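Katayama Robotics Club forum > Student builds > Tabletop manipulation

Topic: Our glass-picking arm is finally getting somewhere! (long post)

rin_kuroda
Posted Jul 14, 2020

Hi all! Some of you saw my grumpy post in the gripper topic, so I owe you a cheerful one. Our summer team is me, Wakana Miyazaki on software and Hiyori Chiba on everything that needs a soldering iron. Our task for the September club showcase is "clear the party table": plastic stemmed wine glasses lying any which way on a marble-pattern top, and the arm has to pick each one up and stand it in a rack. We call the project Skutus (Wakana's cat, long story).

We picked stemware because it's such a mean shape. You've got a wide bowl, then a skinny stem, then a flat disc, and once the thing is lying down it wants to roll in an arc around its own foot. Grab it a little off center and it swings like a compass needle. I love it and I hate it.

We're collecting demos by hand for now, with one of us driving the arm and the wrist camera recording. The plan is 300 demos, then train, then see how badly it does. So far we've kept 338 attempts on disk, but that includes the junk ones, so don't congratulate us yet! Felt on the finger pads was Hiyori's idea and I'm a total convert. Bare plastic on plastic was hopeless for us.

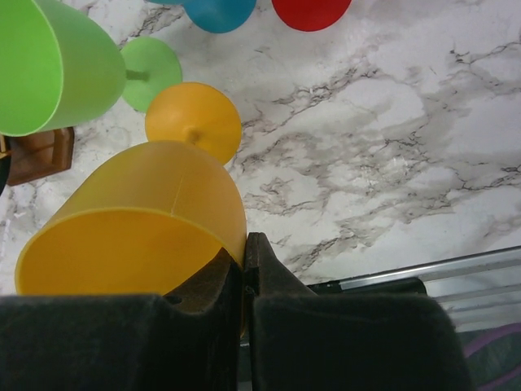

Wrist cam view, fingers at the rim of the orange glass.

What I'm trying to settle is where to grab. I've been going for the rim end of the bowl, mostly because I can see it so well from the wrist. Wakana wants the stem every time. We have argued about this through two whole lunches. Opinions please!!

follby_fan
Replied

Oh this is great, I want to try it. Stem, no question. If you hold the stem you always know which way the bowl points, and placing it upright is just a wrist turn. At the rim you're holding the widest, bendiest part of the whole thing.

Rizwan Kiani
Replied

Going to disagree with follby_fan. Stem grabs sound good until you try to get two fat fingers around something that close to the table. Look how short the stem is on that orange one! With pads that chunky you'd be bumping the bowl on one side and the base on the other before you closed. I'd stay on the bowl, just further up toward the closed end where it's stiffer.

Also, is that base disc overlapping the green one's base? That would worry me more than the grasp point. If you lift with one foot over another you might get away with it, but I'd want to see plenty of demos where they're crossed the other way.

rin_kuroda
Replied

Yes, it overlaps! We let them land however they land when we reset. Wakana wrote a little script that tells us which glass to go for first, but where they end up is just a gentle shove and luck. I hadn't thought about which foot is on top, though. Adding that to the notebook right now.

w_miyazaki
Replied

Wakana here, defending my honor. I never said stem EVERY time. I said stem when there's room for the fingers, and bowl if there isn't. What I don't like is the rim, because the first time we squeeze a bit hard the bowl goes oval and then pops out toward the rail. I have chased that glass across the floor more than anyone on this team.

Rizwan, the closed end of the bowl is a fair idea. I'll try 50 that way and post what I get.

Aliki Karagiannis
Replied

Club mentor hat on for a second. Lovely project, and please don't mix all three grasp styles in one training set without labeling them! My group did that with mugs (handle, rim, body, whatever the driver felt like) and the arm learned to hover between them looking thoughtful. We threw out everything and started again with 38 clean demos of one style, and it was better by a mile.

Second thing: translucent plastic. Do the colors wash out for you when the lights change? We had a green cup that our color mask lost completely every time somebody opened the blinds.

h_chiba
Replied

The green is the worst one, yes! It goes almost glowy. Red and orange behave. I'm building a diffuser out of baking paper and a Lundent lamp clamp, will report back. And the gray veins in the tabletop fool our edge detector constantly, it thinks they're stems. I kind of want to keep the marble anyway, it makes the problem more interesting.

follby_fan
Replied

Keep the marble! A plain white top is too easy and you'll regret it at the showcase when they hand you some random tablecloth.

Rizwan Kiani
Replied

Or use a plain top first, get one clean pick working, and then bring the marble back. You can have fun later. Debugging vision and grasping on the same afternoon is how I lost most of last summer.

rin_kuroda
Replied

I hear you, but we're with follby_fan on this one. The marble stays (three votes to zero on our team, and Hiyori was very loud about it).

Aliki, the labeling advice is gold, thank you. We're going back through the old demos tonight and tagging each one rim, bowl or stem. If anyone has a quick tagging tool that plays the wrist video and takes one key press per clip, please send it my way!

Aliki Karagiannis
Replied

I've got one. It's ugly but it works. Sending it to you and Wakana now.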